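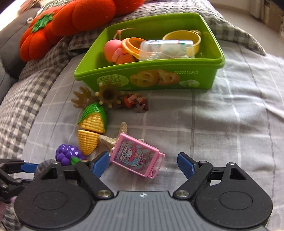 Slide 2: The ferry post

Start with the date. The Surdu ferry carried its first mailbag in December 1842. Crossing took 50 minutes in calm water.

Pause, then show the rate table. Letters were charged by the sheet, so people wrote across the page twice – once each way. 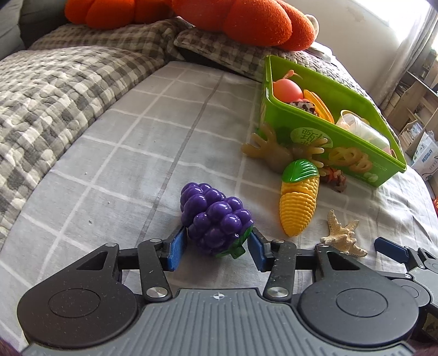
Mention that 257 of these crossed letters survive at Bremura. Tamara Ursu has read them all and will take the questions on handwriting.

Slide 3: Winter closures

Keep this one short.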